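Course handouts | Automation & Instrumentation | Equipment selection

Unit 7: Evaluating a handheld gripper kit before purchase
Lecturer: Anastasia Chrysikopoulos
Lab sessions: Jhonatan Grajales, Sheyla Apaza
April 2020

Read this before the lab session. The worksheet is handed out separately and follows the section numbers used in these notes.

7.1 Scope

The unit treats the handheld gripper kit as a product to be assessed by a buyer. The kit used in the course is the Notosetti two-hand set, supplied by Perkport. It consists of a left and a right handheld gripper, cabling, a host box and the recording software. The operator holds one gripper in each hand and does the task directly. The recordings are later used to train a policy for a robot arm fitted with the same jaws.

The list price in the Perkport quotation is $1,235 for the pair. The host box is a separate line at $766. Shipping and the extended warranty are not included in either figure. Students should copy both lines into the cost sheet and keep them apart, as the host box can be replaced by an existing lab computer if it meets the port requirements in 7.4.

7.2 The test task

A kit cannot be judged by opening and closing the jaws in the air. The task should have objects of different stiffness, at least one height restriction, and a start state that can be restored quickly. For this unit we use container handling on and under a low two-tier shelf: a small glass jar with a lid, a measuring cup with its top covered, and a white cup with a spout placed on the table in the open. 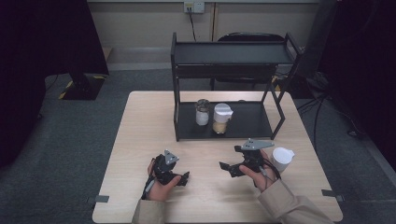

Clearance is the first thing to examine. The lower tier is reached from the front, with the upper tier directly over the approach path. Any part mounted on top of the gripper adds to the height that must pass under it. Manufacturers usually quote the jaw opening and leave out the overall height with attachments fitted, so the second value has to be measured. Take it with the jaws closed and again fully open.

The second item is wrist posture. An operator reaching under a shelf will tilt the wrist until the jaws are level with the object. If the handle angle is wrong, the forearm drops below the table edge or the elbow lifts, and the posture cannot be held for a full session. Record the posture at the point of grasp, in words, for each object.

The third item is cable routing. Cables should leave the handle in a direction that does not cross the jaws in any normal pose. Check this with the two hands close together and with the hands crossed.

7.3 Jaws and finger pads

Flat pads are adequate for boxes and for the straight sides of cups. On a round jar a flat pad makes contact along a narrow line, and the jar may rotate about that line when lifted off-center. Marleny Arboleda's lab note, given out in Unit 5, covers the calculation. Apply it here with the pad width measured on the kit; the brochure value is for an earlier version of the finger.

Points to enter on the worksheet:

- pad surface: bare, coated or covered
- whether the fingers are fixed with screws and can be changed by the user
- play at the tip with the trigger released
- play at the tip under load
- whether both fingers move, or one is fixed

Replacement fingers are sold in sets of 2. Perkport does not sell them singly. Assume wear on both sides and budget for a full set per hand.

7.4 Tool camera

The tool camera looks past the fingers toward the work. For the buyer there are two questions: how much of the view is taken up by the fingers, and how the camera behaves on a pale, reflective surface.

Overhead lighting on a light wooden top gives a broad band of glare. Inside the band the grain loses contrast, and software that tracks motion from surface texture has less to work with there. The band shifts as the tool is tilted, so one good frame is not evidence that the lighting is acceptable. Look at frames from a full approach.
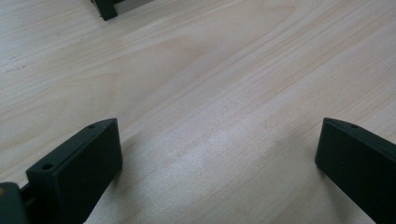 Automation & Instrumentation Section, Department of Applied Engineering

Both finger tips should stay in view over the whole stroke. If a tip leaves the view when the jaws open, the recorded jaw width can't be checked against the video and the buyer depends on the encoder alone. A dark finger on a pale table is easy to separate by simple thresholding. The same finger in front of a black shelf leg is much harder, and the worksheet asks for both conditions.

Exposure should be locked before recording. With automatic exposure the table darkens and brightens as the fingers cover more or less of the view. In the Notosetti software the lock is under the device tab and is cleared each time the host box restarts.

The host needs one port per camera on separate controllers. The kit has been run on a machine with 32 GB of memory without dropped frames. No smaller configuration has been tried in this course.

7.5 Comparison with the alternative

Cristian Urrego's comparison sheet sets the Notosetti kit against the Sánchez rental service, in which the supplier brings the equipment, records the task and delivers the files. Renting removes the maintenance cost. It also fixes the task list in advance, and any change to the list is charged as a new visit. For a lab that is still changing its tasks, purchase is generally the better choice. For a single, well-defined data set the rental should be priced first.

The annotation package Kindness is compatible with files from either source. It is licensed per seat and is left out of the cost sheet.

7.6 Work to hand in

1. Completed worksheet for 7.2 to 7.4.
2. Cost sheet with the two quotation lines and one set of spare fingers per hand.
3. A recommendation of one page at most, stating purchase, rental or neither, with the measured value that decided it.

Submit to Sheyla Apaza. Measurements without units are returned unmarked.

Related handouts
Unit 4: Reading a supplier quotation
Unit 5: Contact geometry for parallel jaws
Unit 6: Encoders and backlash
Unit 8: Acceptance tests on delivery
Worksheet 7 (print version)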